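Venditz Room Listings: notes for anyone planning to use this

Read the limits section before the download section. Most of the complaints I get come from people who did it the other way round.

What it is

A table of rental listings, one row per listing, with the text of the ad and the floor area the landlord claimed. For 57 of the homes there is also a floor area that somebody measured with a tape. The interesting column is the difference between the two. The rest is there so you can argue about why the difference exists.

The listings come from two sites, Fondik and Enache. Both let landlords type in whatever number they like. Neither one checks it, as far as I could find out, and I asked both of them twice.

What people say it shows

The claim going around is that kitchens make rental ads lie. The idea is that an ad for an open kitchen counts the kitchen floor, the counters and part of the hallway, then counts the hallway again. I have seen this repeated with great confidence by people citing this table. I don't think the table supports it. Open kitchen homes in the measured group are also the newer ones, and the newer ones were mostly listed by agencies. Pick your cause.

There is a weaker claim I would defend: ads that use the word "airy" overstate the floor area more often than ads that don't. Even there, the measured group is small and I would not bet rent money on it.

Where walls and counters go

Floor area sounds like a fact until you have to write it down. We measured wall to wall at ankle height and included the floor under fixed cabinets. A different rule would give you different numbers, and landlords who leave out built-in cabinets are not wrong, just using another rule. The ads almost never say which one. A dark countertop near the entrance and a white cabinet against the far wall both sit on floor that somebody has to decide about, and in a narrow layout that decision can move the total more than any exaggeration would.

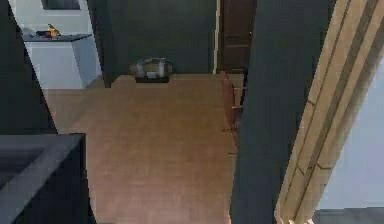 Columns

listing_id: assigned by us, means nothing outside this table
source: fondik or enache
ad_text: as posted, with phone numbers removed
area_claimed: square feet, as posted
area_measured: square feet, blank for most rows
kitchen: open, closed, unclear
lister: agency, owner, unclear
month: month the ad was first seen

"Unclear" is a real value. Please don't drop those rows and then tell me your result is clean.

Known limits

The measured homes were not picked at random. They are the ones where a tenant let us in, and tenants who suspect they were cheated open the door faster. Any average you compute from area_measured is tilted by this, and I don't know how far.

Veronica Filip measured 23 of the homes by herself. On 3 of those she went back and got a different answer the second time. We kept the second number. The first ones are in the file called remeasured, which I suggest you look at before quoting anything to a decimal place.

Ads from February are thin. The Enache scraper broke on a Wednesday and we noticed late. I have not filled the gap with guesses and would rather you didn't either.

There are 11 duplicate ads that I know of, same home on both sites with two different areas. They are marked in the notes file. There are probably more.

The Emura version

A cleaned copy circulates under the name Emura. It fills blank measured areas with predicted ones and does not mark which are which. I had nothing to do with it. If your row has no blanks in area_measured, you have that copy, and you should get this one.

Use

Free for any purpose. Corrections are welcome if they come with a measurement and the rule you used to get it.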